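Prarketti: Report on a Horror Story Told in Letters
Interactive Fiction Unit, Semester Two
Submitted by Nidia Bermúdez
Project partner: Ľudovít Beneš

1. What we set out to make

Prarketti is a point-and-click horror game set in a sanatorium in an alpine valley in the winter of 1921. The player is Dr Golestani, a throat specialist who has been hired by post, paid in advance and told not to bring a mirror. On arrival she finds that the patients all finish each other's sentences, including the patients who are dead.

Our proposal promised 20 rooms, a branching plot, an original score and a playable ending. We delivered the ending. The rooms were cut to the ones a player could reach without falling through the floor, and the score is Ľudovít on a borrowed harmonium, slowed down until it sounded expensive.

2. Story and setting

The early drafts had a cult in them. Our tutor wrote "whose cult is this?" in the margin and we couldn't answer, so the cult went, along with its robes, which I had already drawn. What replaced it was a company, Eltodent, which supplies the sanatorium with tooth powder and sends increasingly personal invoices. Playtesters found the invoices more upsetting than the dead patients. I put this down to most of them being renters.

The story is carried by letters. Each one is found out of order, and the player pins them to a wall in the doctor's study. If two letters are pinned in the right relation, the handwriting on a third changes. We were proud of this mechanic and explained it to players far too late, in a letter that was itself quite hard to find.

3. The engine

We built the game in Badero, a small engine that a former student of the department wrote and then, judging by the manual, lost interest in. It handles dialogue well. It handles doors badly. For most of July every door in the sanatorium opened onto the laundry, and I will admit that we discussed keeping it.

The handwriting changes were done by swapping pre-drawn sheets, with 2 versions of each letter. I drew them all with a dip pen and scanned them at the library, where the scanner puts a grey line down the left side of everything. The line is in the game. Several players took it for a clue and one built a fairly persuasive theory on it.

4. Playtesting

We recruited 25 players from the first-year cohort and the board games club. Each was given a session of 20 minutes and a form. The form had a box for "moments of fear", which came back mostly empty, and a box for "moments of confusion", which had to be continued on the back.

The comments fell into a pattern. Players liked the doctor, who is tired and rude. They liked the valley. They did not like the boiler puzzle, where the valves are labelled in a colour that disappears against the pipe on the lab monitors. Ľudovít defended the boiler puzzle for longer than I thought possible, then fixed it overnight without telling me, and I spent a morning trying to work out why it had become good.

The saved sessions gave us one useful result. Players who read the mirror letter early took their time in the east wing, opening every drawer. Players who missed it ran straight through. After that we moved the letter to the front hall, on a silver dish, where it is very difficult to ignore.

5. What we would change

Fewer drawers. I would write the ending first and the weather last, having done it the other way round and ended up with four kinds of snow. I would also settle the spelling of the porter's name before recording the dialogue, as he is presently called two different things by the same nurse in a single conversation.

Ľudovít would like it noted that he would keep the harmonium.

6. Files handed in

The build, the letter scans, the dialogue script and the playtest forms are on the department drive in the folder marked Prarketti. The folder marked Prarketti FINAL is older and should not be opened.

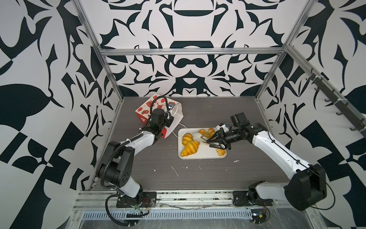 Fig. 1. Croissants on a white tray, with a patterned paper bag.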